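What is electricity, and where does it go?

Quick version for anyone doing the homework on Tuesday night. You flick a switch. Light comes on. But what went down the wire?

Tiny bits called electrons

Everything is made of atoms. You, your socks, a cheese sandwich. Atoms have even smaller bits in them called electrons. In metals like copper some of the electrons can wander about. Give them a push all in the same direction and you have got an electric current. Done!

The push comes from a battery or a power station. We measure the push in volts. A small torch battery gives 1.5 volts – not much. The plug sockets at home are 230 volts in Britain, which can kill you. Never poke anything in them. Ever.

Why wires wear coats

Electrons move easily through metal. That makes metal a conductor. They hardly move through plastic or rubber, so those are insulators. A wire is usually metal inside, plastic outside. The coat keeps the current in and your fingers safe.

The coats come in colours so people dont mix them up. With batteries, red is often plus and black is often minus.

Inside a gadget there isn't room for lots of long wires. So the makers use a circuit board instead. Flat, with thin metal tracks stuck on it. The tracks do the same job as wires. Little parts are joined on, each with a job to do.

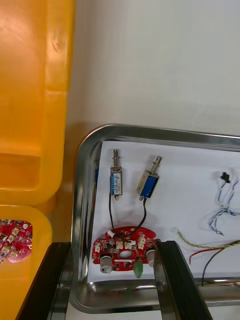 Red circuit boards first, then wires with coloured coats.

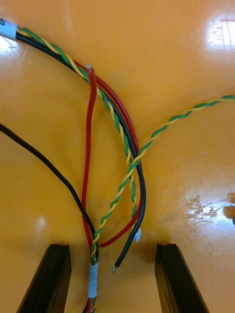
Round and round – the circuit

Current only flows in a loop. Out of the battery, through the bulb, back to the battery. Break the loop anywhere and everything stops. Thats all a switch is, a gap you can open and close.

Urszula Kołodziej in Drakatbridge wrote in to ask if the electrons get used up. Good question! No. The same ones come back round. The bulb takes energy from them, and that turns into light and some heat.

Try it

You need: one AA battery, a 1.5 volt bulb in a holder, two bits of wire with bare ends, sticky tape, a grown-up.

Tape one wire to each end of the battery. Touch the other ends to the bulb holder. Lit up? Now make a gap and put things in it. A spoon. A rubber. A coin. A pencil lead (the grey bit). Write down which ones let the bulb light.

Dont join the two ends of the battery with just a wire, it gets hot fast.

Next time: magnets, and why Hubert's compass went wrong.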